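Subject: Re: Hard water, scale and the shared boiler supply
Date: 21 March 2019

An earlier message to the list said:

> We have moved into a ground floor flat at Grusten and the kettle is furred
> up again after a fortnight. The last place was on softer water and we never
> thought about it. Is it worth getting a plumbed-in softener, or do people
> just live with it? Also the hot tap in the bathroom is slower than the cold
> one and I don't know if that is the same problem or a different one.
> The landlord says to "try vinegar" and nothing more.

Probably the same problem, but I would check a few things before spending any money.

We are in the next block up from you and had the water tested in February. It came back as hard, though not the worst in the area. The strip tests from the ironmonger gave the same answer for far less money, so I would start with those. Take the sample from the kitchen cold tap and let it run for a minute first.

On the slow hot tap: if only the one tap is slow, it is nearly always the aerator or the isolating valve under the basin. If every hot tap in the flat is slow, it is further back, and that is a job for whoever looks after the heating. Unscrew the end of the spout if it has a removable one, and look at the mesh. Ours had bits of scale in it like coarse sand. Leave the mesh in white vinegar overnight, scrub it with an old toothbrush and put it back. Put the plug in before you start, as the washer is small and will go straight down the waste.

If the mesh is clean, look at the isolating valve. It has a screwdriver slot, and the slot should be in line with the pipe. Decorators and previous tenants often turn them halfway and forget. Don't force it if it is stiff. They weep afterwards and then you have two problems.
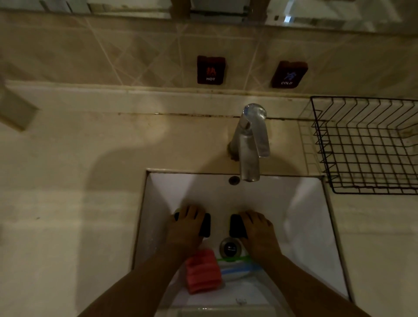 *Bathroom basin, with the HOT and COLD labels on the tiles above the tap.*

The labels are worth having if you ever get visitors or sublet. In the upper flats the hot and cold were piped in the opposite order from the ground floor when the building was converted, and it still catches people out. The hot supply up there is hot enough to scald if the mixing valve has not been set. Ask for it to be checked while someone is in the building. It takes ten minutes with a thermometer.

On softeners, I looked into this properly last year and decided against it. The points that mattered to us:

- The fitted price from Urbańczyk was 1354 including the bypass and a separate drinking tap. Porkero were cheaper but did not include the drain connection.
- It needs a drain and a socket within reach, and in these flats that means the cupboard where most people keep the hoover.
- You have to buy salt and carry it up. No lift in our block.
- As a tenant you need permission in writing, and you may be asked to put it all back when you leave.

If you owned the place and had the room I would say get one. For a rented flat I don't think it pays.

What we did was fit a Riltine inline filter on the feed to the washing machine and leave everything else alone. The cartridge lasts us a winter. It won't soften the water, whatever the box suggests, but the scale does not seem to stick as hard and the drum has stayed cleaner. I can't prove that is down to the filter.
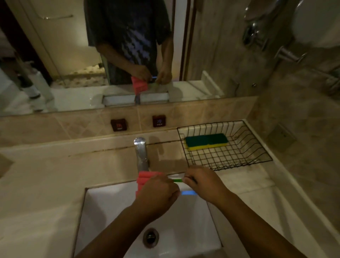

For the kettle, citric acid is better than vinegar. It doesn't smell and it works faster. Buy it as powder in a big bag from a home brewing shop and not in the little sachets sold as descaler, as the contents are much the same and the sachets cost several times more. Two tablespoons in a full kettle, bring it to the boil, switch off and leave it for half an hour. Rinse twice. Do it every other week and it never gets bad enough to need scraping.

Don't use citric acid or vinegar on the worktops. A lot of the bathrooms here have marble or some other stone round the basin and acid will take the shine off it in one go. I did this in our first flat with a lemon cleaner and there is still a dull ring there as far as I know. On stone use washing-up liquid and warm water, and dry it with a cloth when you have finished. Most of the white marks people complain about come from leaving water to dry on the surface.
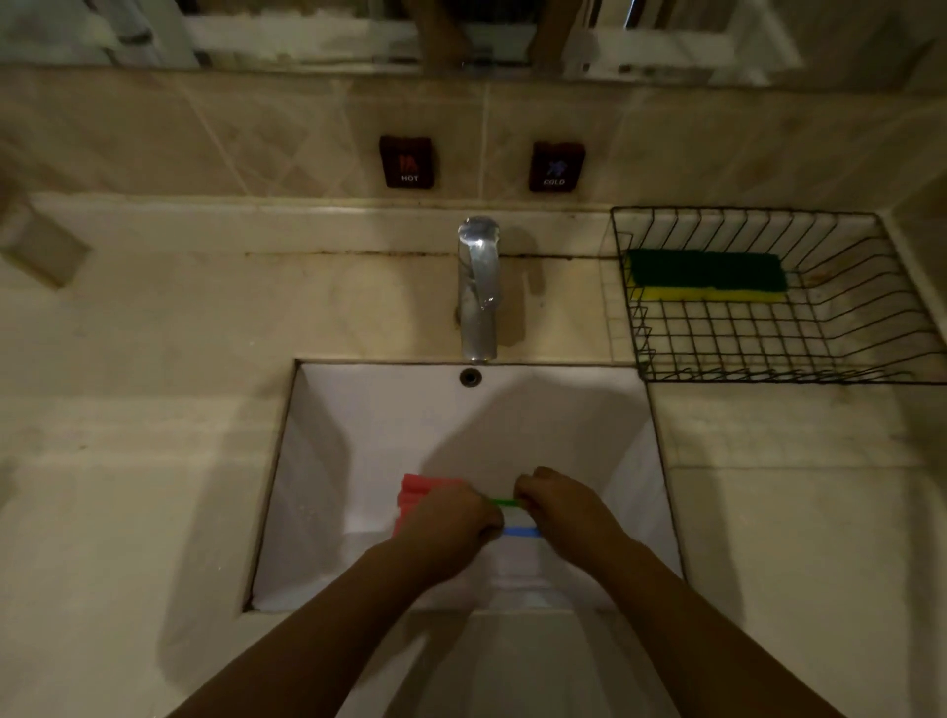
One more thing about the boiler supply, as the subject line has come up before. The plant room serves 71 flats and the strainers on the main are meant to be cleaned every six months. When that slips, everybody's pressure drops a bit and people start taking their own taps apart for no reason. If you have cleaned the mesh and checked the valve and it is still slow, time how long it takes to fill a bucket and send that figure to the managing agent. Ours was 11 litres a minute before the last clean. They respond much better to a number than to "the tap is slow".

I have spare test strips and half a bag of citric acid if you want to try either before buying your own. Reply off list and I will leave them in the ground floor post cupboard.

Could whoever has the long basin spanner please put it back in the tool box, too. It was there at Christmas and I need it for the kitchen tap.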